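From: Ravindran Rodrigues
To: basketry list
Date: May 13, 2024
Subject: Re: Cleaning woven baskets before resale

Orvokki Nurmi wrote:
> We have taken in a mixed lot of rectangular baskets from a shop that
> closed, some natural rattan and some synthetic, and the labels are
> gone from most of them. My plan was to wash the whole lot in warm
> soapy water and stack them to dry. Is there a quick way to sort them
> first, and does the wash do any harm to the natural ones?
>
> Also, what do you do about dust in the floor weave? A vacuum with a
> brush head gets most of it but leaves a gray line between the rows.
>
> Orvokki

Orvokki,

Sort first. Look at the cut ends, which are usually tucked under the base or behind the rim. Natural core shows open pores under a hand lens, and a synthetic strand is solid or has a uniform foam center. Color and surface pattern are no help, as the better extruded strands copy both. I would not do a flame test on stock you intend to sell.

The synthetic ones can take your wash. For the natural ones, use a damp cloth and keep standing water off them. A long soak softens the strands, and if the basket then dries under the weight of a stack it will set out of square. Dry them singly, upside down, on a wire rack with air moving underneath.

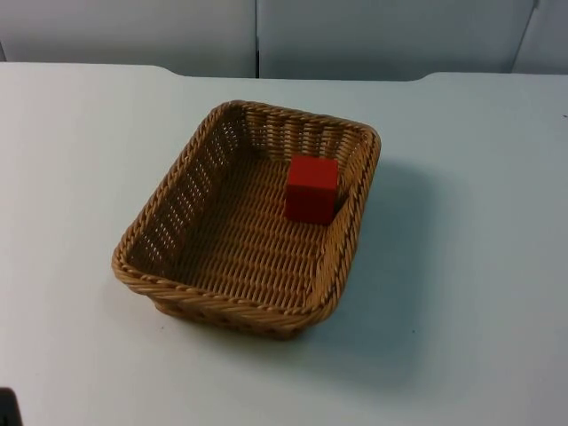 Dust collects in the floor first and the rim second. A vacuum pulls straight up and leaves whatever is packed against the side of a strand. I use a dry half-inch paintbrush with the bristles cut to 9 mm, worked along the rows, then turn the basket over and tap the base. When the floor is laid in parallel rows of short ridges, as it is in the tan basket with the red cube in it, follow the rows for the first pass and cross them only on the second. The small gaps in the walls let you work from outside with the same brush. A twisted rim should be brushed in the direction of the twist — going against it lifts any loose fibers.

On stacking: tapered baskets nest well enough, but put a sheet of paper between each pair or the rims will mark the walls. I had more than 100 through here in September, shipped nested with nothing between them, and the scuffing on the inside walls did not come out.

I have not tried the Kodora spray you mentioned last month, so I can't comment on residue. If you test it, please use an offcut and post the result to the list.

Ravindran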